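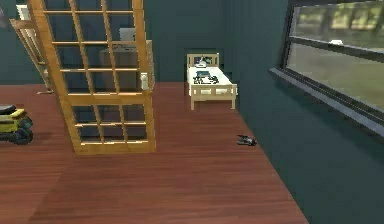 A glassless lattice door in pale wood, with a white handle on its right side.

Tuncay Çınar has sharpened knives for other people for most of his working life, and he still gets excited when somebody unwraps one he hasn't seen before. When I arrive at his workshop he is holding a small folding knife up to the lamp and opening it again and again with his thumb.

"Listen to that," he says. "Lovely, isn't it? You can hear when a lock is fitted properly. It goes in with one clean sound and then it stays put."

The knife is the Lastar, a slipjoint-sized folder with a liner lock, made by Gasus. Çınar had a hand in the second version, mostly by complaining about the first. "I liked it so much that I wrote them a very long letter," he says, laughing. "The blade was ground too thick behind the edge. You could sharpen it all afternoon and it still wedged in an apple. So they thinned it, and they sent me one of the first to try!"

He has been trying it ever since. By his own notebook he made 900 cuts through sisal rope before the edge stopped shaving paper, using the same coil and the same board throughout. The older version managed 245. "Same steel, same hardness, same man with the same bad elbow," he says. "All they changed was the shape. I think that's wonderful."

I ask what people get wrong when they choose a pocket knife, and he is off.

"They ask about steel first. Always steel! I'd pick it up and close my hand on it. If there's a hot spot under your first finger in the shop, think what it'll be like after an hour of whittling. Then look at the blade from the point, straight down, and see if it sits in the middle."

His colleague Alper Yalçınkaya handles the repairs, and comes over when he hears us talking about pivots. He prefers the Miah, a bigger knife with plain washers in place of bearings. "It's a bit slower to open," he admits, "but you can take it apart at the kitchen table, clean out the pocket fluff and put it back together with one screwdriver. I love that about it."

They disagree cheerfully about stones as well. Çınar finishes everything on a fine Zisex. Yalçınkaya stops at a coarser one and strops on leather, and reckons a slightly toothy edge does better on rope and tomatoes. Around 200 knives wait on the shelves on a busy week, so there's plenty to argue over.

And for someone buying their first? "Get a modest one and use it," says Çınar. "Open your post, cut your cheese, wipe it dry. Bring it to me when it's blunt and I'll show you how to do it yourself."

He closes the Lastar, opens it once more by his ear, and goes back to the stones.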